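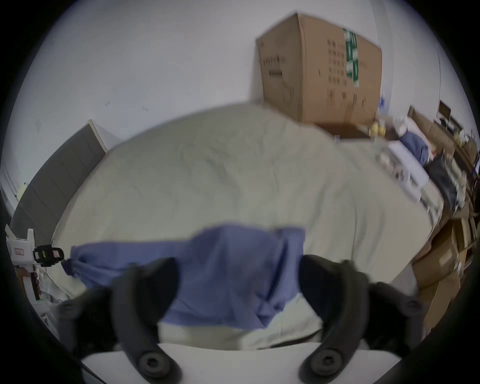

The Brornmont Linen Swap is back!

After a long winter of stuffed closets and good intentions, our sheet and towel swap returns on Thursday in the old reading room on Olaniyan Street, and I could not be happier. Last February's swap brought in 840 pieces, which beat every swap we've ever held, and 700 of them went home with somebody new before we turned off the lights. The rest went to the animal shelter, where I'm told the towels were in use by dinnertime.

If you've never come, it works like this. Drop off clean bedding, towels, tablecloths or plain fabric any time after 9 in the morning. You get a ticket for each piece. At 1 o'clock the doors open for choosing, and a ticket gets you one piece of anything on the tables (a pillowcase counts the same as a king-size quilt, and yes, people have argued with me about that!). Leftover tickets are good at the fall swap, so don't feel you have to grab something in the last five minutes.

Sizes are the one thing I'd love your help with. So many lovely sheets came in last time with the tag washed blank, and we ended up unfolding them across the tables and guessing. If you know the size, write it on a scrap of masking tape and stick it on the hem. If you don't, spread the sheet out on a bed at home first and see what it fits.
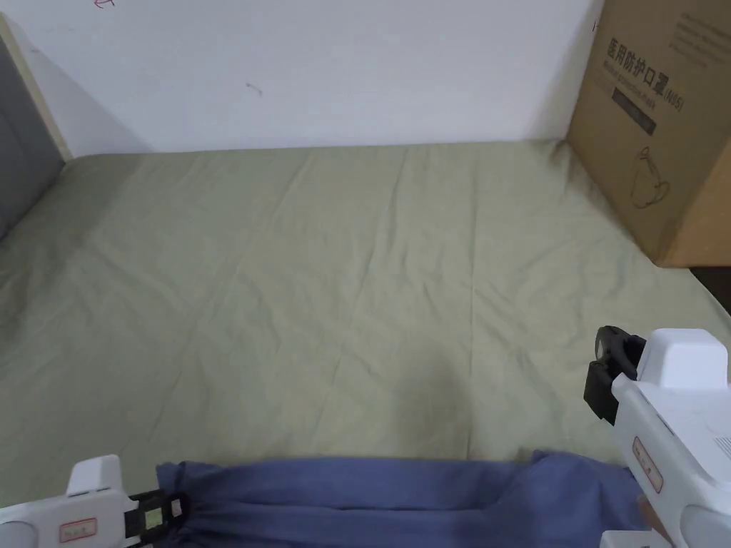

Pale green sheet, spread out on a bed.

Seidu Dogbe is running the mending table again, and he has a new sewing machine from his aunt that he has been bragging about since the holidays. Bring him popped elastic, split hems and small tears. He'll fix what he can while you wait, and he'll show you how to do it yourself if you pull up a chair. I learned to replace fitted sheet elastic from him last year and went straight home and did four of them in one evening. I was so pleased with myself!

He's also collecting worn-out cotton for the rag rug group that meets at Cillell Hall. Old shirts, thin pillowcases, the towel with the bleach spot, all of it is welcome as long as it's clean and dry.

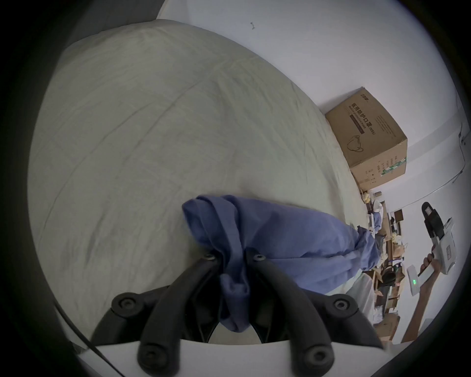 The group cuts everything into strips and braids them, and their last rug used up scraps from 37 households. It's in the front hall now, so go and walk on it. They want to make a bigger one for the children's corner and they're short on blues and greens, so if you have any, put them in a separate bag with "rug" written on it.

Parking is behind the Virkus bakery, same as before. The bakery is keeping its ovens on through the afternoon, so you can count on warm rolls on your way back to the car. If you can stay to fold and stack tables at 4, come find me by the door. I'll be the one wearing the quilt.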